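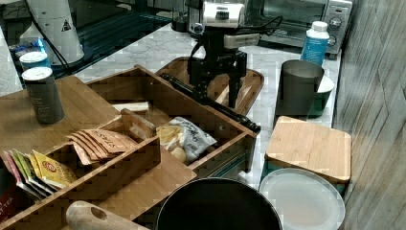
*Arm over the tea box, kitchen worktop, gripper down in the small wooden tray.*

December 27, 2022. Kitchen, not the workshop. Festotard arm, second gripper.

Luana thinks we should be writing up a result by now. I don't think we have one. What we have is an arm that picks up a tea bag when I've put the tea bag where it likes them, and I've been doing that without noticing, which bothers me more than the misses do. So these notes are mostly about what I don't believe yet.

**Mounting**

Moved everything up from the shared bench. The plate is the same one, but the worktop is stone and there's no screwing into it, so it's clamped with rubber under both jaws. At the bench I could lean on the upper section and nothing shifted. In the kitchen the base creeps. I put a pencil mark on a strip of tape next to the plate before the first run and it was 2 mm out by the end of the session. Dorian says 2 mm is nothing with fingers this size. It's nothing if it happens once. If it happens every session and we never re-zero, then by the end of a week we are reaching for a packet that is somewhere else, and we'll blame the camera.

To do before anything else: stiffer clamp, or a heavier plate. I'd rather try the plate. Grernel had offcuts of 12 in the rack last time I looked, unless the bike people have had them.

**Cables**

Still looping out from the upper part with nothing holding them. They were all right in every pose I tried, but I tried poses I knew would be all right. The wrist wants to turn the long way round when the target is over on the left, and on the third move of the session the loop went tight and the whole reach came up short. The log says target reached. It was not. The controller only knows what the joints tell it, and the joints were happy.

I've said before that "target reached" in the Jitetero log should not be counted as a pick and I'm saying it again here in writing. The 359 on the whiteboard is a count of those lines. It includes every time the fingers closed on air. Please, whoever wrote it up there, take it down or put "moves" after it.

**The tea box**

The organiser was Luana's suggestion and as a test piece it is good, annoyingly. Open compartments, wooden partitions you can't see past from a low angle, packets that lie in a fan so that each one is partly under the next. The bright wrappers are at the front left and those are the ones everybody points to when it works. The Stash ones are in the middle, pale and much the same colour as the wood in this light, and those are the ones I care about.

Things I tried:

- Bright packets, fanned. Gets the top one if the fan opens towards the arm. Fan turned the other way, it pushed the lot into the partition and stopped.
- Stash packets, fanned. Took two together, twice running. Would count as a success on the whiteboard.
- Stash packets, one laid on its own. Fine, and proves nothing, as no one keeps tea like that.
- The crackers in the back compartment. Not attempted as a pick. I only wanted to see whether it could get in over the bag without touching it. Touched it. You could hear it before you could see it.

The fingers are too thick for a fan of paper. I think that's the whole story with the doubles. Dorian wants to train his way out of it, with more runs and more variety, and he may be right, but I'd want to see one run with thinner tips before we spend January on it. Shibata does a narrow pair that should fit the same screws. The old ones were soft and these are not, so I'd glue something on the inside faces as well - bicycle tube did well enough on the first gripper.

**The tray**

The small tray was meant to be the drop-off, and it's the bit that has worked best, so I'm suspicious of it. It's shallow, it sits next to the box, and the arm comes down on it nearly straight. Anything let go over it ends up in it. Of course the drop looks reliable. I'd like it moved to the far side for the next session, and something taller used, a mug for instance, because a mug is where this is supposed to end up.

I also noticed that the approach height over the tray is typed in by hand in the config, and has a comment after it in capitals telling you not to change it. My comment, I think. From June. I can't remember what went wrong to make me write it and there's nothing in the book for that day. Will change it and find out.

**Clutter**

We left the worktop as it was, tins and cups and board and all. I agree with this and would argue against anyone who wants to clear it. At the bench we had a bare sheet of ply and a result that fell apart the moment it came upstairs. But it does mean we need to put down where things stood each time. I moved the cutting board to get at the socket and the next four runs were better, and I have no idea if that was the board, the light or luck. Same for the cup. If it moves, write it down.

Stone throws the light back as well. Try it with the blind closed before touching the exposure.

**Where I think we are**

Dorian reckons it could be shown at the open evening. I've told him 4 clean picks in a row from the middle compartment, dealt by someone other than me, with the log off the screen so we all have to look at the tray. He thinks that's harsh. Luana thinks it's too easy and wants the fan turned round between each one, which I'd be glad to see, though I wouldn't put money on it.

Next session:

- [ ] plate, 12 mm, and new tape marks
- [ ] tie the cable loop at the upper housing, leave slack at the wrist, then try the far left first
- [ ] narrow tips ordered (Luana has the login)
- [ ] pick only counts if one packet is in the drop-off, seen by a person
- [ ] approach height: lower it in small steps, hand on the stop button
- [ ] whiteboard

Charger for the spare laptop is in the cutlery drawer.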